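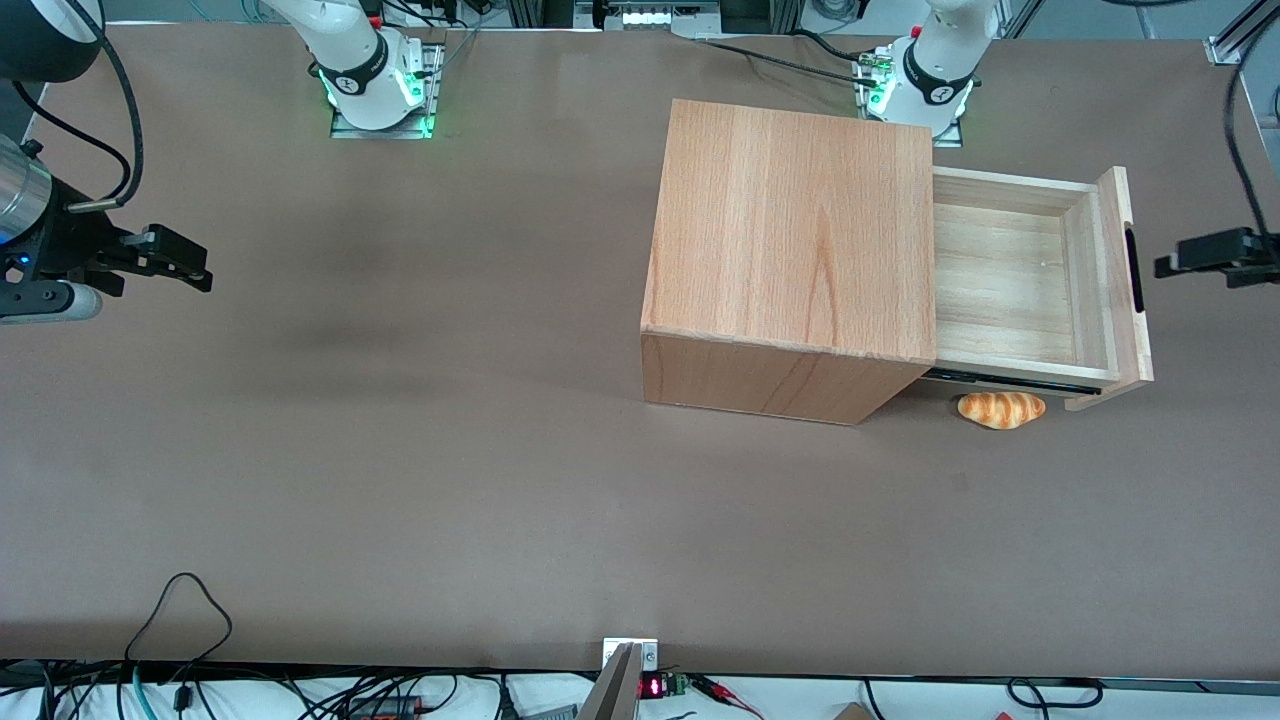
Bread Drawer Cabinet: Project Report

Group members: Lucimara Andrade, Cleiton Cavalcanti, Wellington Sales
Course instructor: Neusa Peixoto

1. Introduction

Our assignment was to design and build a small piece of storage furniture for a shared kitchen. We chose a countertop cabinet with one drawer, meant for rolls and small pastries. The kitchen at the Nonddale student residence keeps bread in open bags on the counter, and residents told us it goes stale or gets pushed behind the toaster.

2. Design

The cabinet is a cube-shaped box in light wood. We looked at a lift-up lid first, but the counter at Nonddale sits under a row of wall cupboards and a lid would hit them. A drawer needs clear space only in front of it.

The drawer is made of a paler wood than the body. Its side walls are low, so a roll can be picked up from the side once the drawer is open. The front panel is taller than the sides and closes off the opening. We cut a narrow vertical slot in the front panel for a handle, which saved us buying a knob and keeps the front flat.

3. Construction

Lucimara and Wellington cut and glued the body. Cleiton made the drawer. The top panel meets the front face in a thin seam, and we left the seam showing. The grain on the top runs in fine lines and the front strip has a swirling pattern. We would have liked these to match better, but the boards came from two different offcuts.

The drawer moves on a metal runner. Our first try was wood sliding on wood with candle wax, and it stuck when the drawer was pushed from one corner. Changing to metal took an extra afternoon because the drawer had to be made narrower. Total work time was 33 hours, including sanding.

4. Use

A small croissant-style roll was our test item for size. We wanted it to lie flat in the drawer without touching the underside of the top panel.

We then left the cabinet in the Nonddale kitchen through October and gave residents a short form. We got 26 forms back. Most people liked the handle slot. The main complaint was crumbs in the back corners, which are hard to reach with a cloth. Solange Conceição, who manages the kitchen, asked for a drawer that lifts out completely.

5. Changes for a second version

Removable drawer, rounded inside corners, and a stop so the drawer cannot be pulled too far. We would also cut the top and front from the same board.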